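How I Finally Got My Kitchen Counters Back

June 25, 2025

I have lived with a small kitchen for most of my adult life, and for most of that time I blamed the kitchen. Too few cabinets, one good stretch of counter, a drawer that only opens if the oven door is shut. Then in April we had the sink replaced and I had to clear everything off for three days, and when it was time to put it all back I just... didn't want to. Half of it went into boxes in the hallway and I started over. What follows is what stuck, plus a few cleaning tricks I picked up along the way.

Start with one empty shelf

Before you move a single thing, empty one shelf completely. Put the contents on the bed if you have to (you'll be very motivated to finish before bedtime). You need somewhere for things to land while you shuffle, otherwise you end up moving the same stack of bowls six times. I used the shelf over the fridge, which had been home to a fondue set and a great many paper bags.

Wipe the shelf while it's bare. Warm water, a squirt of dish soap, dry it well. If there's that sticky yellow film you get on anything high up near a stove, skip the water at first and rub it with a little cooking oil on a paper towel. Grease loosens grease! Then wash with soap to get the oil off. I was very skeptical of this until I did the top of the range hood, and now I tell everyone.

The box in the hallway

Anything you're unsure about goes in a box, and the box goes somewhere mildly annoying. Mine was in the hallway where I had to step around it. When you need something, go get it and let it live in the kitchen again. After a month, look at what's still in there.

I took out the potato ricer, the big sieve and one of the two box graters. Everything else went to the Grarstead thrift store on the corner, including a bread machine that had cost me 300 dollars and made maybe a dozen loaves. I was sad about it for one afternoon.

Drawers before cabinets

Do the drawers first, they're quick and they give you a boost. Take everything out, shake the crumbs into the trash, vacuum the corners with the skinny attachment. I line mine with the grippy rubbery mesh that comes on a roll. Cut it a hair smaller than the drawer or it curls up at the back and jams.

For dividers I bought a set of the Imer ones that spring open and hold themselves in place, and I like them a lot. They do slide if the drawer walls are waxy, so wipe the sides down with rubbing alcohol and let them dry first. Before that I used cut-down cereal boxes covered in contact paper, and those lasted two years, so don't feel you have to spend money.

Spatulas and wooden spoons used to be in a crock by the stove. I moved them to the drawer right under where I stand to cook and put the crock away. The crock was collecting a sort of greasy fuzz in the bottom that I would rather not discuss.

Stacking pans without wrecking them

Nonstick pans scratch each other. You can buy felt pan protectors, or you can do what I do and use old pot holders, the flat quilted kind that have gotten too thin to be any use for hot things. One between each pan. Coffee filters work too, and paper plates in a pinch.

Lids are their own misery. I tried a rack, I tried hooks on the inside of the door (they fell off with a crash at two in the morning) and what finally worked was a plain wire file sorter, the desk kind, laid in the deep drawer. Lids stand up in it like envelopes.

Cast iron goes in the oven drawer at my house. If you keep yours somewhere damp, lay a folded paper towel inside so it can soak up moisture. And put it away dry, really dry. I set mine on a low burner for a few minutes after washing and rub in a tiny bit of oil while it's still warm.

The pantry shelf

I went through a phase of decanting everything into matching jars. It looked wonderful for a week! Then I couldn't remember which flour was which and threw out the cooking times for the barley. Now I only decant what I buy in floppy bags: rice, lentils, sugar, oats. The cooking directions get cut off the package and taped to the back of the jar.

Write the date on the bottom with a grease pencil or a dry-erase marker. It wipes off glass with a damp cloth when you refill. My lentil jar holds 830 grams when it's full to the neck, so a bag always leaves me with a sad little leftover bit, or it did until I learned to wait until the jar was properly low before buying more.

A couple of bay leaves in the flour is supposed to keep pantry moths away. I do it because my mother did it. The thing that really got rid of mine was throwing out an ancient bag of birdseed, vacuuming the shelf holes, and freezing new flour for a few days before it went on the shelf.

Store cans on their sides if the shelf is deep and low. I have a shallow cardboard box lid that keeps them from rolling, and I pull the whole lid out to see what's at the back.

Cleaning the countertop oven

Ours gets used every single day, far more than the big oven, and I had let it go until toast started setting off the smoke alarm. If yours is in that state, unplug it and let it cool down all the way. Pull out the crumb tray and the rack and put them in the sink with hot water and dish soap to soak while you deal with the rest.

For the inside of the glass, mix baking soda with enough water to make a paste like frosting. Spread it on the glass, leave it for half an hour, then wipe with a damp cloth. You'll need to rinse the cloth a lot. Stubborn brown spots come up with a plastic scraper, or an old library card. Keep the paste and any kind of spray away from the heating elements. I just brush those gently with a dry pastry brush to knock the crumbs off.

The rack can take a scrub with a ball of crumpled foil. The crumb tray on mine has a coating, so it gets a soft sponge only. Dry both pieces before they go back in.

Then empty the tray once a week. I do it on trash night. It takes less time than finding the vacuum.
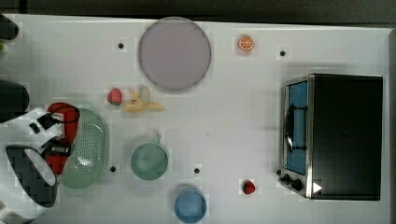 I also stopped storing things on top of the oven, which I had done for years. There was always a bag of rolls up there, or a stack of mail, and the top gets very hot. Check your manual for how much space it wants around it, and if you've lost the manual, most makers have it online. I pulled mine well forward from the wall and now I can wipe behind it too.

Stained mugs, plastic tubs and other small nuisances

Tea and coffee rings inside mugs: a spoonful of baking soda, a few drops of water, rub with your finger. Done in seconds. For a travel mug you can't get your hand into, use a denture tablet and hot water, leave it overnight, and rinse it several times.

Tomato stains in plastic tubs: I have had the best luck with sunshine. Wash the tub, leave it wet, and put it outside on a bright day. It takes an afternoon or two. Bleach works faster but I don't love it on things that hold my lunch.

Sticky label residue: more cooking oil. Rub it in, walk away for ten minutes, then wash. If it's paper that's left behind, soak it in warm water first and peel off what you can.

A colander with starch dried into the holes: soak it upside down in soapy water and go at it from the outside with a vegetable brush. Rinse it right after draining pasta and you'll never have to do this. (I say this every time. I do not always do it.)

Cutting boards that smell of onion: coarse salt and half a lemon, scrub, wait five minutes, rinse. Stand wooden ones on edge to dry so both sides get air.

Cloudy glasses: fill a bowl with white vinegar and lay the glasses in it, turning them now and then. If it's hard water, they'll clear right up. If they stay cloudy the glass is etched and you can stop scrubbing.

What I'd skip buying

The Dridska drawer deodorizers, for one. They smelled stronger than anything they were covering up. A small open jar of baking soda at the back does fine. I'd also skip any under-shelf basket that clips on, unless your shelves are thick. Mine bowed.

Something I would buy again is the Casado step stool that folds flat. It slides in beside the fridge, and I use the high shelves now because I can reach them without climbing on a chair in my socks.

Keeping it that way

My one rule is that the stretch of counter beside the sink gets cleared before bed. The other end can be a mess. If there's a bowl of dough rising or somebody's school project drying, fine, but that one stretch is bare when I come down to make coffee.

I got 23 things off the counter in the first round, and four have crept back on since then. The blender is one of them, and I've given in and found it a permanent corner. The hallway box is still out there with a salad spinner in it. I have until the weekend to decide.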